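Tagging Simulated Camera Frames by Self-Occlusion in Drovix

Tymofii Kravchuk
January 2020

These steps add an occlusion tag to every rendered frame before the perception node reads it. You need Drovix 2 with the Holovko segmentation plugin enabled, and a recorded Stolis log that includes joint states. All commands run from the workspace root.
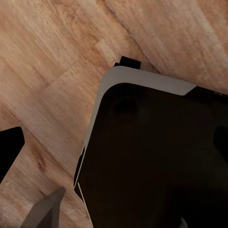
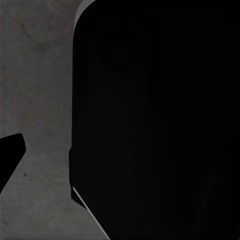
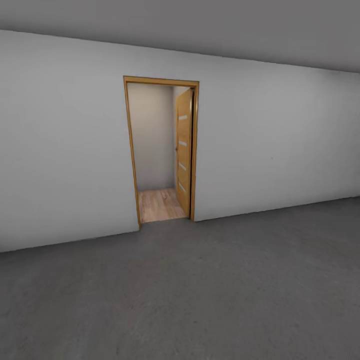

Camera renders from one simulated session.

The tag is computed from the segmentation buffer, so no color thresholds are involved. Color was the first method we tried at Mirnov, and it failed on dark links against dark objects. The second render shows the hard case for any color rule: a black finger covers most of the view, its face has almost no shading, and only a thin light rim at the upper left corner and a white line lower down mark its bevels. The segmentation buffer assigns one ID to that whole region regardless of shading. The third render has no robot link in it at all, only a room with an open door, and must come out with an occlusion value of zero. Use a pair like this as your upper and lower checks.

Step 1. Assign link IDs

Open robot_links.cfg and give each gripper link its own ID. Keep all robot IDs in one continuous block starting at 1,000. Scene objects use lower numbers. If a finger model has separate visual meshes for pad and body, give both the same ID.

link finger_left id 1000
link finger_right id 1001
link palm id 1002

Reload the scene after saving. Drovix reads this file once at load time and ignores later edits.

Step 2. Render the segmentation buffer

Run:

drovix replay session.stl --buffers color,seg --sync strict

The strict flag makes both buffers use the same joint state. Without it, the segmentation buffer can trail the color buffer by one physics step. The error is small when the arm is still and large when a finger is close to the lens, where a few millimeters of travel cross many pixels.

Step 3. Compute the ratio

For each frame, count the pixels with a robot ID and divide by the total pixel count.

robot = seg >= 1000
ratio = robot.sum() / seg.size

Do not filter by depth here. A finger inside the near clip distance has no valid depth, and a depth filter will drop it from the count.

Step 4. Write the tag

Three tags are enough for most planners:

clear: ratio is 0
partial: ratio is above 0 and below the cutoff
blocked: ratio is at or above the cutoff

Set the cutoff in percent with occlusion_cutoff. Our default is 19. Raise it for a camera that always has the fingers in view, or every frame will be tagged blocked and the pose estimator will never update.

Step 5. Connect the tag to the estimator

In the perception node, skip the pose update on blocked frames and hold the last estimate. On partial frames, pass the robot mask to the estimator so that link pixels are excluded from the fit. Clear frames need no mask.

Set max_hold to 14 frames. When the hold count reaches that value the node should publish a stale flag, and the planner should stop issuing grasp targets until a new estimate arrives.

A clear tag says nothing about whether the target is in view. A camera facing a wall gets the same tag as one facing the part, so keep the target visibility check as a separate test.

Troubleshooting

Ratio is zero on every frame: the link file was not reloaded, or the plugin is writing 8-bit IDs. IDs in the 1,000 block need 16 bits. Set seg_depth to 16.

Ratio jumps between neighboring frames: check that sync is strict, then look for a mesh with no ID. Unassigned meshes are written as background.

Blocked frames still update the pose: the estimator is subscribed to the raw color topic. Point it to the tagged topic and restart the node.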